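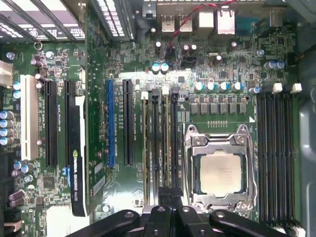

Dust settles wherever air slows down, and in most houses and sheds that means the tops of things, the backs of things and the inside of anything with a fan. A duster over the shelves once a week deals with the tops. The rest needs a bit of planning and the right tool for each surface. The inside of a desktop computer is the fiddliest case, with a row of capacitors standing up like little cans, memory slots either side of the processor and narrow gaps between them that no cloth will reach. A bookcase is easy by comparison. The notes on this page cover a workshop, a spare room used as an office, and the parts of the kitchen where dust mixes with grease.

Home | Workshop | Kitchen | Laundry | Storage | Ask Workidby

Keeping Dust Down in Workrooms and Spare Rooms
By Adaeze Fashola
Updated 15th June

Start at the top

Work from the ceiling down and leave the floor until last. Light fittings first, switched off and cool, then the tops of cupboards and door frames, then shelves, then the skirting board. If you do the floor first you will do it twice.

Lay an old sheet over the bench or desk before you touch anything overhead. Fold it inwards when you have finished and shake it outside, downwind of the washing line.

Use a damp cloth wherever the surface allows it. A dry feather duster moves dust from one place to another, and half an hour later it is back on the shelf. The cloth should be wrung out so that it leaves no drops behind. Microfibre is good, old cotton T-shirts are nearly as good, and kitchen roll is a waste of money for this job.

What to keep in the box

I keep everything for dusting in one lidded box so I don't have to hunt for it:

- two microfibre cloths, washed without fabric softener
- a soft 50 mm paintbrush that has never been in paint
- a stiffer brush for workshop vices and window tracks
- a 500 ml spray bottle of water with a few drops of washing-up liquid in it
- cotton buds
- the crevice nozzle for the vacuum cleaner
- a dust mask

Mark the soft brush on the handle. Ours was borrowed for creosote one August and I had to buy another. I have tried the Plindel brush with the angled head as well, and it is fine, but it costs four times as much as a decorator's brush and sheds more.

Fabric softener leaves a coating on microfibre that stops it picking anything up. If a cloth has gone slippery, wash it twice on its own with half the usual powder and dry it on the line.

Shelves, books and boxes

Pull books to the front edge of the shelf. The dust then has less ledge to sit on, and you only need to run the brush along the tops. Hold each book shut while you brush it, working away from the spine.

Open boxes are the worst thing you can have on a workshop shelf. Anything in an open box gets dusty and stays dusty. Ice-cream tubs with lids do the job for screws and hooks, and you can write on the lid with a marker. Cardboard sheds a fine fluff of its own, so move anything you mean to keep for years into plastic or tin.

If you have sawdust as well as house dust, hang a strip curtain or an old blanket across the doorway on sanding days. Take your overalls off in the shed. It sounds fussy, but most of the sawdust in our hall came in on trouser legs.

Computers and other things with fans

Shut the machine down, switch off at the wall and pull the plug out. Leave it for ten minutes. Take the side panel off somewhere with good light and put the screws in a saucer.

Touch a bare metal part of the case before you touch anything else. Use the soft brush to loosen dust from the vents and fan blades, holding each fan still with a finger so it does not spin. Short bursts of compressed air will shift what is left. Keep the can upright, or it will spit cold liquid over the parts. I don't put an ordinary vacuum cleaner nozzle inside the case – hold it just outside, a hand's width off, to catch what the brush brings out.

No spray and no damp cloth in there at all. The outside of the case can be wiped with a damp cloth once the panel is back on.

Mesh vents clog first. If you can see grey felt on the mesh from across the room, the inside is overdue.

The same goes for dehumidifiers, fan heaters and the grille at the back of the fridge. Always unplug them first. Dehumidifier filters usually slide out and can be rinsed under the tap, but let them dry overnight before they go back. 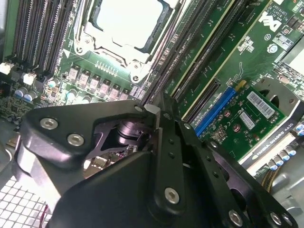
Kitchen tops and greasy dust

Dust on top of kitchen cupboards is a different thing altogether. It sticks. A damp cloth only smears it, so use hot water with a spoonful of soda crystals, rubber gloves and a cloth you don't mind throwing away. Test a hidden corner first if the cupboards are painted, and keep soda crystals away from bare aluminium, which they will dull.

Once the tops are clean and dry, line them with old newspaper. Change it every few months. The Dunne greaseproof liners sold for this are neater, and they do lie flatter, but newspaper is free and can't be seen from the floor.

Clean the cooker hood filter on the same day. Metal ones can soak in the sink while you do the cupboards.

Metal panels, rails and ribbed surfaces

Ribbed or corrugated metal is best brushed along the ribs, never across them. Brush from top to bottom where the ribs are upright, then follow with the damp cloth folded over one finger. Flat-topped rails want wiping every time, and any groove in them wants a cotton bud or the corner of the cloth pushed in with a wooden lolly stick.

Shiny metal shows streaks. Go over it with a dry cloth straight afterwards. Steel wool will scratch aluminium, so leave it in the drawer.

Cables above head height collect dust in strings. Unplug what you can, then draw a barely damp cloth down each one from the top. Bundled cables are quicker to clean if they are held with hook-and-loop ties, and you can undo them when something needs replacing.
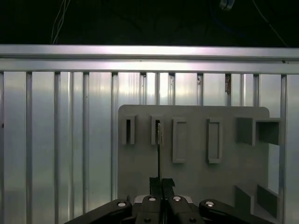
Upright ribs with a flat rail along the top: brush the ribs downwards and wipe the rail.

How often

Shelves and desk weekly. Tops of cupboards and door frames once a month. Inside the computer twice a year, or more often if it stands on carpet or you have a long-haired dog. Lifting it even a few inches off the floor makes a noticeable difference.

Replace vacuum bags when they are two-thirds full. A Plisora bag says it can be filled to the brim, but ours loses suction well before that.

Wash the box of cloths and brushes at the end of the month, and let the brushes dry lying flat so that water doesn't run into the handles.

644 shares | 102 comments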